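Chapter 4
Inside the Desktop Computer

What you will learn in this chapter

How to open a tower case and lay it down for work
How to name the main parts and say what each one does
How to follow a cable from one end to the other
How to leave the processor socket undamaged

Words to know: power supply, motherboard, socket, retention bracket, memory slot, expansion card, drive bay, SATA

4.1 Before the screwdriver

In the first three chapters we looked at the computer from outside. We learned the names of the ports, we measured the voltage at the wall, and we filled in the intake sheet that every machine must have before it goes to the bench. Now we open the case.

Many students are in a hurry at this point. At the Prisham evening course, where this book was first used, Anatole Lecomte asked his students to keep their hands behind their backs for the first 30 minutes and only look. Some of them complained. But a person who has looked well will put the cables back in their right places, and a person who has not looked will have one connector left over at the end.

Shut down the computer, switch off the power supply at the back and pull out the power cord. Press the power button once and hold it for a few seconds. Then lay the tower on its side, so that the panel you will remove is on top. Put the screws in a small dish. The panel itself can stand against the wall, but not in the place where people walk.

4.2 Finding your way

An open case looks crowded, and the colours of the cables can be confusing. It helps to begin with the biggest metal box, which is normally the power supply. From there the cables go out to all the other parts, as roads go out from a town. The second thing to find is the motherboard, the large flat board to which everything is connected in the end.

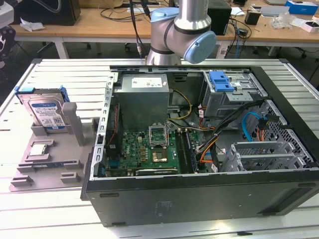

Léonie Royer says that she would begin with the drive bays instead, because in her experience a beginner recognizes a drive sooner than anything else, and a SATA cable is easy to follow with one finger from the drive to the board. Both ways are good. What matters is that you choose one order and keep to it with every machine, also when you are tired.

In the Dell computer shown in this section, the power supply is grey and has a white label, and the motherboard is green. The processor has its place in the middle of the board, in the socket. Here the socket is empty and its silver bracket is raised. The memory slots are to the right of it. The drive cage has a bright blue latch, and one of the SATA cables is light blue. Do not learn these colours by heart. Another maker, or even the same maker in another year, may use different ones.

4.3 The open socket

When the bracket is up and there is no processor, the contacts of the socket are without protection. Depending on the model, they can be very thin springs, and one bent contact may be enough to stop the computer from starting. Never touch them with a finger or a cloth. If the socket must stay open overnight, put the plastic cover on it. In the Flanagan workshop, a box of 50 such covers hangs beside the bench, and it is a good habit to copy.

4.4 First exercise

Work in pairs with one opened tower. The first student points to a part and the second gives its name and its purpose in one sentence. After ten parts, change roles. Then make a pencil drawing of the inside on a full page of your notebook. Mark each cable with a number at both ends. You will need this drawing in section 4.7, when we take out the power supply, so please do not throw it away.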